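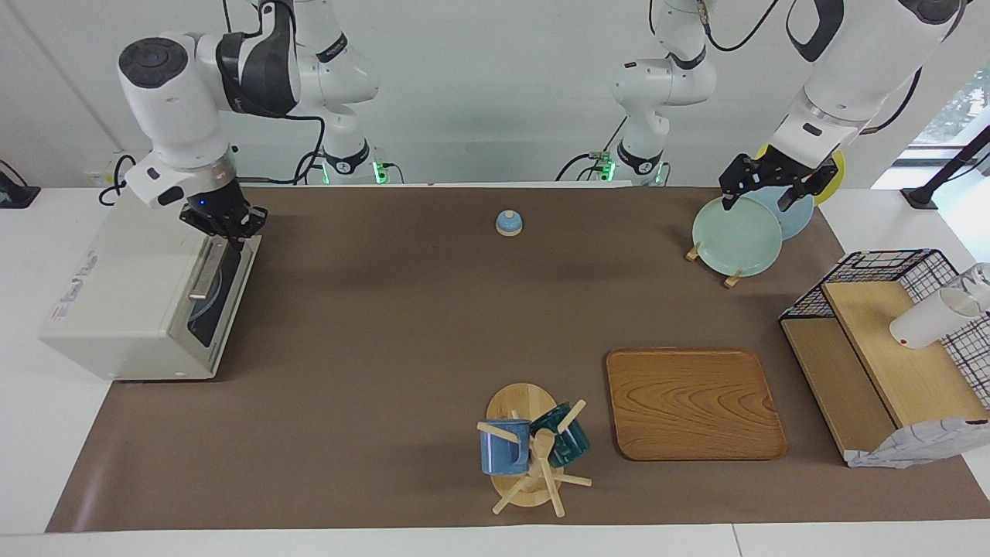 Small Kitchen Storage: Where Do the Plates Go?
Final report, Home and Interior Studies, second-year project
Submitted Jan 24, 2020

1. Background

Our group was asked to choose one everyday storage problem in a small kitchen and test a few ways of dealing with it. We chose plates. The student kitchens in Pacheco House have one wall cupboard per flat, and the cupboard has to hold food as well as dishes. In most of the flats we visited, the plates were piled up on the counter next to the sink because the cupboard was full.

The question we set was simple. If a flat has a few round plates and very little shelf space, is it better to stack them flat or stand them on edge? We also wanted to know whether the answer changes when the plates are used every day.

2. What we tested

We compared three arrangements over 30 days. The kitchens were on the same floor and had the same counter and the same cupboard.

Flat stack in the cupboard. This is what most people do. It takes up a square of shelf a little wider than the largest plate.

Wooden plate stand on the counter. The stand has light wooden pegs and the plates lean between them. We used plates in different colors, including mint green, light blue and yellow, so that people could say which plate they had taken without having to turn it over.

Vertical slot. This is a narrow, tall opening where a plate slides in on its edge. We tried it at the end of a counter and inside the cupboard, next to the side wall.

We put a brown mat under the things on the counter. Without it the stand slid when a plate was pulled out sideways.

3. How we collected the results

Each flat had a sheet taped inside the cupboard door. People wrote down which plate they took, whether they had to move another plate to get it, and whether they put it back in the same place. We checked the sheets every 4 days. At the end we held a short talk with each flat and asked which arrangement they would keep.

We lost 2 sheets from the flat stack kitchen. One got wet and the other was thrown away by mistake. The results for that kitchen are therefore thinner than for the others.

4. Results

Flat stack. People took the top plate nearly every time. The plates at the bottom of the pile were hardly used. When somebody wanted a certain plate they had to lift the others with one hand, and two people said they did not like doing this at shelf height. On the other hand, the stack was easy to put back and no one complained about the space on the counter.

Plate stand. The plates were used much more evenly. People could take hold of the upper rim of the plate they wanted and lift it straight out. The front plate hides part of the one behind it, so the colors were useful here. The main complaint was that the stand takes up counter space, and in one flat it was moved to the window sill in the second week. It also needs some depth behind the front plate. If it is pushed close to the wall, the back plate is hard to reach.

Vertical slot. This saved the most room. It was the least liked for everyday use. A plate standing in a dark slot is only partly visible, and several people said they forgot it was there. Putting a plate in was harder than taking one out, because it has to go in straight. We think a slot is a good place for a plate that is not used often, such as a serving plate.

5. Problems

The plates from Zimeten were slightly thicker at the rim than the ones from Tilletti. This did not matter in the stack, but it did in the stand, where the thicker plates leaned less and stood nearly upright. We should have used one make of plate throughout.

We also did not think about drying. Some people used the stand as a drying rack and put dishes in it straight from the sink. The mat had a damp mark under the stand by the end, and the sheets do not tell us how often this happened.

6. Recommendations

For a small kitchen with a few plates we recommend a stand on the counter for the ones used daily and a slot or a low stack for the rest. A mat should go under the stand. Leave enough room on both sides of the stand for a hand.

If the work is continued in April, we would like to try a stand that fits inside the cupboard, and to add bowls. Rarkano makes a shorter stand that may fit under the lower shelf, but we have not been able to measure one. The tally sheets that were not lost are in the folder handed in with this report.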